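Review: the Zikmont two-arm folding kit, tried at the Stockdale open day
Posted 5/5/22

I'll start with the bit most of you will want, which is whether it's worth the trip to go and poke at one before you buy. Yes! Go. I'd read the Zikmont brochure twice and still had no real feel for the thing until I'd stood next to it for an hour with a cup of tea going cold in my hand.

The open day was at the Stockdale workshops, in the old part of the building (1975 over the door, and I'd guess the radiators are the same age). Parking was a pain, as it always is on that side of Dutville, but the signs inside were good and there was no queue at the folding table when I got there. They'd set up in a side room with a pale purple wall and a white table, and you could get properly close, which I can't say for the last few of these I've been to.

The kit is a pair of small arms with padded fingers, sold for people who want to teach a machine to handle soft stuff -- cloths, sleeves, socks, that sort of thing. You steer it by hand first, then let it have a go by itself. I was allowed to do the steering, and I was dreadful at it for the first ten minutes and then suddenly not too bad. The handles are light, there's hardly any lag, and the grip follows your own squeeze closely enough that you stop thinking about it.

What I liked most was the fingers. They're wide and blocky and not at all pretty, but the padding is a big step up from the bare ones on the older model, which used to let a tea towel slither out if you so much as breathed. I asked for the most awkward cloth they had and got a black one, all crumples, with the hem starting to fray.

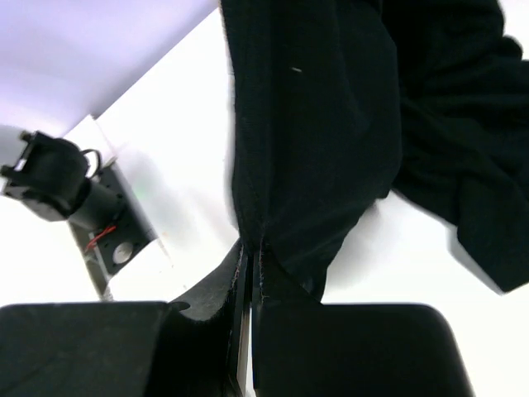
Black cloth held between the padded fingers, with part of it draped over the left one.

Black on black is a mean test, I know. When you're working from the wrist camera it's hard to tell where cloth ends and finger starts, and I lost the hem more than once while I was steering. A pale or coloured pad would sort that out in a moment and I said so on the feedback card. The white table does help a lot, mind you, and the room was evenly lit, so I do wonder how it would get on at my place with one lamp and a brown worktop.

Now the grumbles. The wiring on the arms is too open for my liking. I have a cat and a nephew, and I'd want it all tucked away before either of them came near it. The fans whine a bit as well. The software is fine but it wants you to name every single run before it'll save, and by my sixth go I was calling them things like "cloth again" and "cloth AGAIN".

Then there's the price. The kit is 4000 with both arms, and the spare pads are extra, which seems cheeky. The Tultside one is cheaper and comes with a case, but I tried that in November and the grip was nowhere near as good on thin fabric, so for me it's Zikmont if you're doing cloth and Tultside if you're mostly picking up blocks and cups.

Four stars from me. I'd knock it up to five for lighter pads and a cover for the wires. If you're going along to the next open day, get there early, ask to do the steering yourself and bring your own cloth -- they were quite happy for people to try things from home, and I wish I'd packed a fitted sheet.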